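Stop asking the planner to know the cloth

2018-06-14

Every second proposal I read this year begins from the same wish. If only we had a good model of fabric, the planner could do the rest. I have worked on manipulation software for long enough to have shared this wish, and I want to argue against it here, as politely as I can.

A planner likes a world with few numbers in it. A cup has a position and an orientation, and when you have these you can plan a grasp, check it for collisions and go for lunch. A padded jacket on a bed has no such short list. You can put a mesh over it with 500 nodes and the mesh will still be wrong at the place where you want to pinch, since the filling moves inside the shell and the mesh does not know it.

At Callumora we spent most of a winter on this road. Our simulator was good, I still think so. It could drop a virtual coat on a virtual mattress and the folds were quite beautiful. Then we took the planner to the real arm, and it waited for a state estimate that never became stable. Hartmut Sauerland, who wrote the estimator, put a counter in the log. In one afternoon the planner started again 45 times and closed the fingers four times. He printed the log and hung it beside the coffee machine, where it stayed until August.

What we changed was small. We stopped to plan the whole fold. The controller now looks at the part of the cloth between the fingers, decides on a short motion, makes it, and looks again. There is no mesh any more. There is a network which proposes where to close, and a simple force limit which we wrote by hand in one evening and have hardly touched.

I know the objection, and Jolien Visser made it better than I can when I presented this in Warnby. A system without a model cannot tell you why it failed. She is right about this, and it costs us real hours. When our old planner failed it said "no valid state", and one could search from there. When the new one fails, it closes on two layers where it should take one, and the log looks exactly as in a good run. We have added a small tool, named Jastudo after a card game from Hartmut's village, which replays each decision with the camera view beside it. It helps, but somebody must still sit and watch.

My answer to her is that the old message was less useful than it sounded. "No valid state" told us that the estimator was unhappy. About the jacket it told us nothing. We repaired the estimator again and again, because this was the part that complained.

I do not say that models should go away. For rigid parts in a fixture I would use a classical planner tomorrow. Even for cloth I would keep one for the arm itself, so that the elbow stays away from the wall. The border should go where the numbers stop being few, and in our case this is nearly at the fingertips.

There is also the matter of the data — and here I am less sure of myself. A learned controller is as good as the beds and the clothes it has met. In the laboratory we have one grey table and a box of T-shirts, all cotton, all the same size. A person's bedroom has quilted nylon which shines on every ridge, lying over a cover full of small printed roses, with another pattern of big dots next to it. I would take 100 attempts on such a bed before any number of attempts on the grey table. The colleagues at Pfeiffer disagree with me, they prefer to first get the simple background right. We shall see who must rewrite more code.

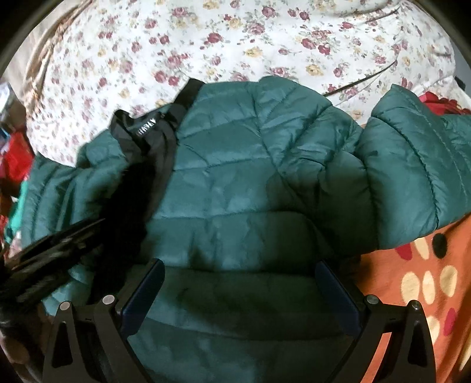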